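The Small Kitchen, and the Lid That Ran It

By our kitchens writer
November 2023

There is a kind of kitchen that arrives all at once, in February, in the back of somebody's car. It contains one saucepan. It contains a toaster given by an aunt who believes in toast. It contains bowls, which seem to breed, and a clear food container that will outlive everyone present. I had this kitchen at 22, in an apartment in Wodton with a stove that leaned, and I have been trying to get back to it ever since.

My present kitchen holds 192 objects. I know this because the people at Fedoruk, a company that will come to your house and make you feel bad for a fee, counted them. They sent a list. The list included a melon baller, two identical fish slices and a device for pitting olives that I had been using to hold the window open.

Fedoruk's advice was to pack everything into boxes and take out only what I needed, when I needed it, for 12 days. I was skeptical, mostly of the boxes. On the first morning I took out the toaster. By evening I had the saucepan and a bowl. The next day I went back in for the container, having made too much soup, and there I more or less stopped.

It's an old idea with a new invoice. My grandmother cooked for a family out of one pot and a frying pan and would have been baffled to hear it called a method. But she never had to walk through the housewares floor at Drurkoter, where a person can go in for a sponge and come out with a fondue set. I priced a full matching kitchen there last month, purely for research. It came to $3,194, and that was before knives.

So, a working kitchen, more or less entire: a covered saucepan, a toaster, something to eat out of, and a box for whatever is left.

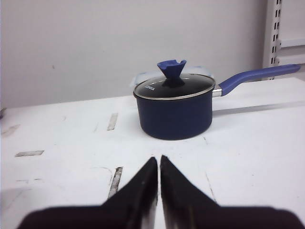
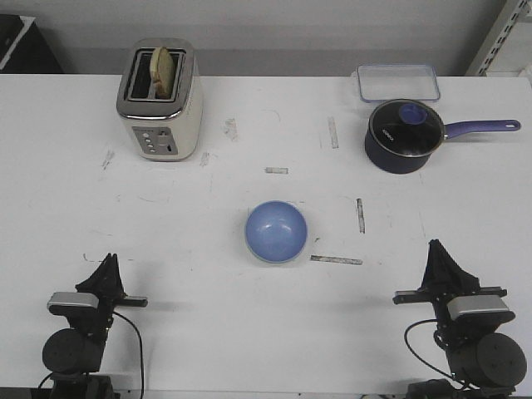
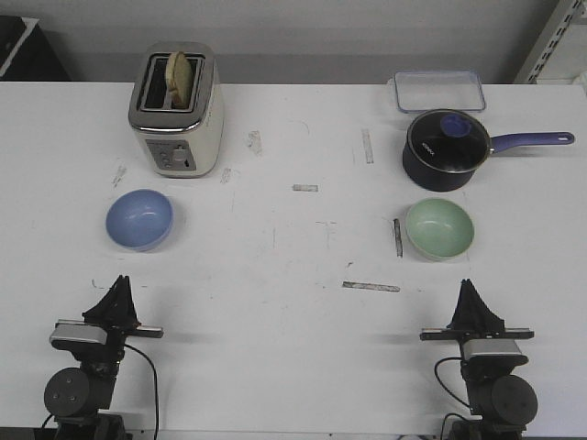
POTS AND PANS

Start with the saucepan, as everyone does. The case for navy blue is that it hides a multitude of suppers. The case for a long handle is obvious to anyone who has owned a short one. The case against a long handle is that it will stick out past whatever you put it on, waiting for a sleeve. Turn it inward. You will forget, and then you will remember for years.

A hanging hole at the end of the handle is a lovely piece of optimism. I have owned pans with hanging holes for my entire adult life and have never hung one. There is a hook in my kitchen. It has an apron on it.

Glass lids divide people. The school of thought I grew up in held that you lift the lid to see how the rice is doing, which ruins the rice, and then you put it back and feel guilty. Glass was meant to cure this. In my experience it fogs up within a minute and you lift it anyway, but the knob is at least a pleasure to grab, especially one in a color you'd otherwise only meet on a bathrobe.

TOAST

Two slots are enough. Four-slot toasters are for families and hotels, and a person alone with four slots will fill four slots. I was also firmly against toasters with a row of buttons, on the grounds that bread has one setting and it is watched. I have softened. Mine has a button for frozen bread, and on a dark morning it is the most considerate thing in the house.

BOWLS AND BOXES

Light blue is the correct color for a bowl. I can't defend this. Oatmeal looks better in it, and so does soup, and even cold noodles pick up some dignity. Pale green is a respectable second. Do not buy the set of eight. The woman at the pottery stall in Cledosberg tried to sell me the set of eight and I got out with two, plus a jug, for which I have no explanation.

As for the clear container, buy one with straight sides and learn where its lid lives. Mine lives in a box marked FISH SLICES, next to both of them.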